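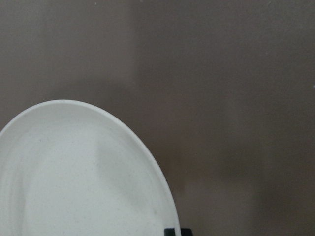
Razia Lodhi perguntou se a cerâmica e o vidro são a mesma coisa, uma vez que o prato da casa dela brilha como um copo. A pergunta tem razão de ser. Cerâmica e vidro são materiais diferentes, mas um prato costuma ter os dois: o corpo é de cerâmica e a camada brilhante por fora, chamada vidrado, é um tipo de vidro.

Este texto explica de que é feita a cerâmica, o que lhe acontece no forno e por que motivo um prato aguenta a sopa quente mas se parte quando cai ao chão.

De que é feita a cerâmica

A matéria-prima principal é a argila. A argila é um tipo de terra com grãos muito pequenos, demasiado pequenos para se verem a olho nu. Forma-se quando certas rochas se desgastam durante muitos milhares de anos, por ação da água e do ar.

Os grãos de argila têm a forma de placas finas. Quando se junta água, as placas deslizam umas sobre as outras. É por isso que a argila molhada se pode dobrar, esticar e alisar sem se desfazer. A esta propriedade chama-se plasticidade. A areia, que tem grãos maiores e mais arredondados, não tem plasticidade: um castelo de areia desmorona-se se o tentarmos dobrar.

Há argilas de várias cores. O ferro dá tons vermelhos e castanhos depois da cozedura. O caulino, uma argila com muito pouco ferro, fica branco e é usado na porcelana.

Dar forma à peça

Uma peça redonda pode ser feita na roda de oleiro, que gira enquanto as mãos levantam a argila. Nas fábricas é mais comum usar moldes e prensas. Outro método é a barbotina – argila misturada com água até ficar líquida – que se verte num molde de gesso. O gesso absorve parte da água e a argila endurece junto às paredes do molde.

A secagem

Antes de ir ao forno, a peça tem de secar devagar. À medida que a água sai, os grãos aproximam-se e a peça encolhe. Se um lado secar mais depressa do que o outro, aparecem fendas. Uma peça posta no forno ainda húmida pode rebentar, porque a água se transforma em vapor e o vapor ocupa muito mais espaço.

Nesta fase, a argila seca ainda pode voltar atrás: se for mergulhada em água, amolece e pode ser usada outra vez.

A cozedura

No forno, a argila muda para sempre. Primeiro sai a água que restava entre os grãos. Depois, a temperaturas mais altas, sai também a água que fazia parte dos próprios grãos. A partir daí, o material já não volta a ser argila, mesmo que fique de molho durante um ano.

Se a temperatura continuar a subir, uma parte dos minerais derrete e cola os grãos que ficaram sólidos. A peça fica mais densa e mais dura. O barro vermelho dos vasos coze a temperaturas mais baixas e conserva muitos poros, que são buracos minúsculos. A porcelana coze a temperaturas mais altas e quase não tem poros.

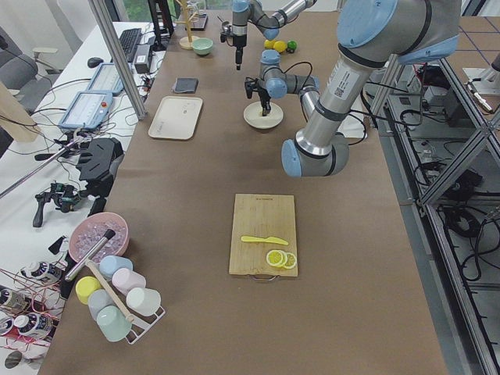
Porque é que a água passa através de um vaso de barro e não passa através de uma tigela vidrada?
O vaso tem poros ligados uns aos outros, e a água avança por eles pouco a pouco. Na tigela, o vidrado tapa os poros da superfície.

O vidrado

O vidrado prepara-se com um pó fino misturado em água. O pó contém sílica, a substância de que se faz o vidro, e outros minerais que a ajudam a derreter. Aplica-se com pincel, por pulverização ou mergulhando a peça. No forno, o pó derrete e espalha-se. Ao arrefecer, fica uma camada lisa, fácil de lavar.

A base de muitas peças não leva vidrado. Se levasse, o vidrado derretido colava-se à prateleira do forno.

Porque se parte

A cerâmica é dura, mas é frágil. São duas propriedades distintas. Duro significa difícil de riscar. Frágil significa que se parte sem antes se dobrar. Uma colher de metal pode entortar quando leva uma pancada; um prato não entorta. A força concentra-se numa pequena falha do material e a fenda avança muito depressa.

As mudanças bruscas de temperatura também podem partir uma peça. A zona quente dilata, a zona fria não, e a diferença abre uma fenda. Chama-se a isto choque térmico.

Uma experiência simples

Material: um pedaço de telha ou de vaso sem vidrado, um azulejo e um conta-gotas com água.

Coloca 3 gotas de água sobre o barro e 3 gotas sobre o lado brilhante do azulejo. Espera 2 minutos. Compara as duas superfícies e regista o resultado no caderno. Repete com o azulejo virado ao contrário.

Palavras a reter

Barbotina: mistura líquida de argila e água.
Caulino: argila que fica branca depois de cozida.
Plasticidade: capacidade de mudar de forma sem partir.
Poro: buraco muito pequeno dentro de um material.
Vidrado: camada de vidro que cobre uma peça de cerâmica.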